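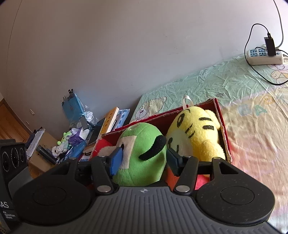

Lulero Small Plush Assortment: review after nine months of use

Bought from: Basora (online)
Price paid: £16, plus postage
Reviewed: January 10, 2024

We bought the Lulero assortment in April for our younger child, who was two at the time and had become interested in putting things into boxes and taking them out again. There were already plenty of large soft toys in the house. They were too big for the bag we take out with us, and most of them needed two hands to carry. I wanted small ones that could be kept together in one place and wouldn't matter too much if one got left on a bus.

The listing had 89 customer reviews when I ordered. Most were positive, with a few complaints about which toys had been sent. You don't choose the characters. Basora sends a mixed selection, and the pictures on the listing are only a guide. If your child has set their heart on a particular animal, buy that animal singly from somewhere else.

What you get

The toys came in one plastic bag inside a padded envelope, with no box. Ours included a green one with a rounded shape, a black felt patch curved across its face and a white stitched panel on the side. I still couldn't tell you what it is meant to be. There was also a yellow one with black stripes on its head and a white muzzle, which one of the children calls a tiger and the other calls a cat. A red and white one has turned out to be the least popular of the lot.

The yellow one has a white fabric loop on top, so it can be hung from a hook or clipped to a bag. I would have liked a loop on every toy. It is the best feature on any of them.

Materials and making

The label says the filling is 100 per cent polyester. The stuffing is fairly firm, so the toys keep their shape when they are squashed under other things, but it makes them less nice to cuddle at night. Our older child uses them for games and goes to bed with something softer.

The stitching has mostly held. I did have to put a few stitches into a seam on the red and white toy in the summer, a five-minute job with ordinary thread. The felt on the green one has gone a little bobbly where it gets rubbed, but it hasn't lifted at the edges. I check it now and then, as felt parts are what usually come away first on cheaper toys.

There was a slight smell when the bag was opened. I left the toys on a windowsill for two days and it went.

Washing

The label says surface wash only. I ignored this and put them in a pillowcase, tied the end and washed them on a cool, gentle programme with a small amount of liquid. They came out clean. The firm filling takes a long time to dry, and the middle of the green one still felt damp the next evening. Allow two full days, or do them in warm weather. No colour ran on to the pillowcase.

I haven't tried a tumble dryer and wouldn't.

Storage

No box or bag is supplied for keeping them in. We use an open red cardboard box that was going spare. Its edges are scuffed and worn by now, but it is low enough for a small child to reach into and light enough to be carried from the floor to the bed and back again, which is most of what happens to it. When it gives up I will find another.

Before that I tried a Hemau fabric cube, the sort that folds flat. It looked smarter on the shelf, but the sides fell inwards whenever a child leaned on them, and it was hard to see what was at the bottom. Cardboard has worked better for us. If you have bigger toys as well, keep them separately, or the small ones disappear underneath.

Tidying is easy enough. The toys are a good size for a child's hand and can be dropped in from any direction. At bedtime we tip out whatever else has found its way into the box and put the plush ones back. They do get lost in bedding, and the green one can be difficult to find on our pale green bear sheet if the light is poor.

How they compare

I have also bought the Carrillo soft animals, as a present for a relative's child. Those are softer and better finished, with embroidered faces and no felt at all. They cost a good deal more for fewer toys. For a new baby I would choose Carrillo. For a box of toys that will be thrown about, sat on and taken to other people's houses, the Lulero ones are good enough and I don't worry about them.

Problems

The random selection is the main one. A friend who ordered after us received two toys exactly the same, and Basora offered part of the money back instead of a swap. She accepted it, but her children would have preferred a different toy.

The labels are too long and rather scratchy. I cut ours down on the first day. Take a photo of the washing instructions before you do this, as they are not repeated on the packaging.

Postage is free on orders over £200, a silly amount for a toy shop. I paid the standard rate and the parcel arrived in four days.

Would I buy them again?

Yes, at this price. I would pay a little more for softer filling and a loop on each one. They are still played with most days.

Four out of five.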